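Privow Wall Color Names

A word list of the names people use for the colors and patterns of walls, furniture and other large surfaces at home. Version 2.

Maintainers: Cayetano Sepúlveda, Rekha Salian
Last updated: 13 August 2018

What is in it

The list has 278 entries. Each entry is a name that at least one person gave when asked to say what color or pattern a surface was, in their own words and without a chart to choose from. Of these, 53 are names for patterns ("polka dot", "pinstripe", "speckled") and the rest are names for plain colors.

Paint company names are not included. We started with them in version 1 and took them out. People almost never used them, even people who had painted the room themselves a month earlier.

Files

names.csv — the main list, one name per row
variants.csv — other spellings, with the id of the main entry
notes.txt — remarks on single entries, keyed by id
CHANGES.txt

All files are UTF-8 with Unix line endings. If a spreadsheet program opens names.csv as a single column, set the separator to a semicolon.

Columns in names.csv

id: a number that never changes. Ids of removed entries are not used again.
name: the name in lower case.
kind: "plain" or "pattern".
family: the broad group, such as red, green, gray or brown. Blank for patterns.
modifier: "light", "dark", "muted", "bright" or blank.
surface: the kind of surface the name was first recorded for.
answers: how many people gave the name. Spelling variants are added together here, so do not add them again from variants.csv.

How the names were collected

37 people took part. Each was shown painted boards and fabric pieces in daylight, near a north window, and asked "What would you call this?" Answers were written down as spoken. If someone gave two names, both were kept. If someone said "I don't know", we waited a little and then moved on to the next piece.

The boards were painted by Rekha. The fabric came from a remnant shop in Hadurholm. We still have the boards, stored flat and in the dark, but the fabric has been returned.

Colors and patterns in rooms

A name given for a small board often changes when the same color covers a wall. Teal becomes blue, cream becomes white, and a dotted pattern may be named after its background. The list does not try to correct for this. Three rendered interior views:

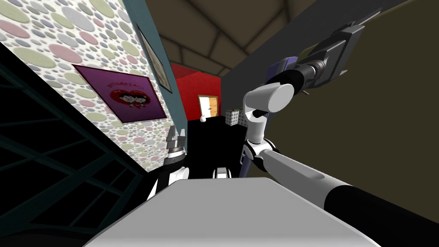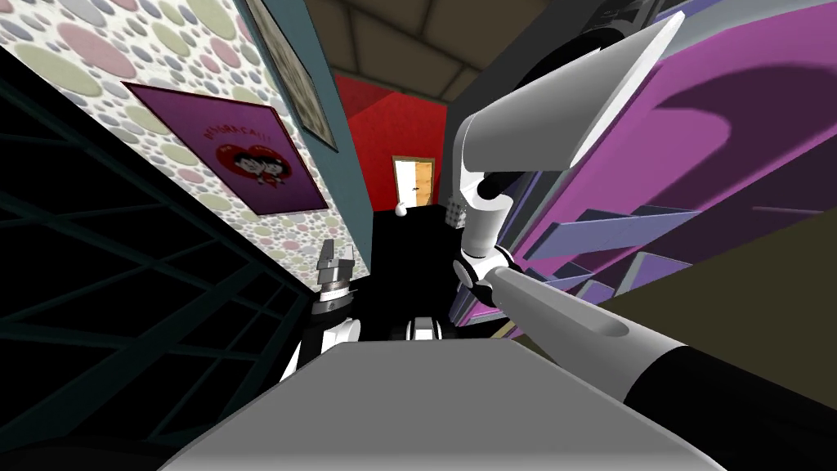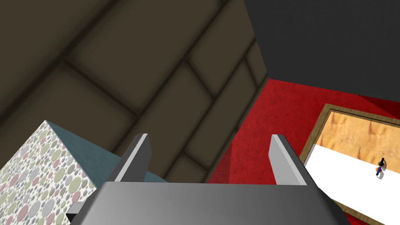

Known problems

Gray is a mess. We have "gray", "grey", "light gray", "pale gray", "silver" and "silver gray", and the people who gave them did not agree on where one stops and the next starts. "Grey" is in variants.csv. The others are separate entries.

"Sage" and "sage green" are separate as well. This was Cayetano's decision and Rekha does not agree with it. See notes.txt.

The family column is our own sorting. Teal is filed under blue, lavender under purple, and cream under white. If you need teal to be a green, change it in your copy — please don't send it in as a bug.

Two people in the group told us they had trouble telling red from green. Their answers are kept and are not marked.

The surface column is weak. It is filled in for every entry, but in version 1 it was often left at "wall" when the piece was a fabric. We have fixed the ones we could trace.

The list is American English only. A Spanish list exists in draft and is not part of this release.

What it can be used for

It has been useful for checking search terms on a furniture site, for writing room listings, and for teaching. It should not be used to match paint. There are no color values in the files and we do not plan to add any.

License and credit

You may copy, change and share the list, also for paid work. Please name it as "Privow Wall Color Names, version 2" and say so if you have changed it.

Sending in changes

New names are welcome if you can tell us who used the name and for what kind of surface. One name per message, please. Names taken from catalogs will be turned down. Corrections to spelling can be sent together in one message, with the ids listed first.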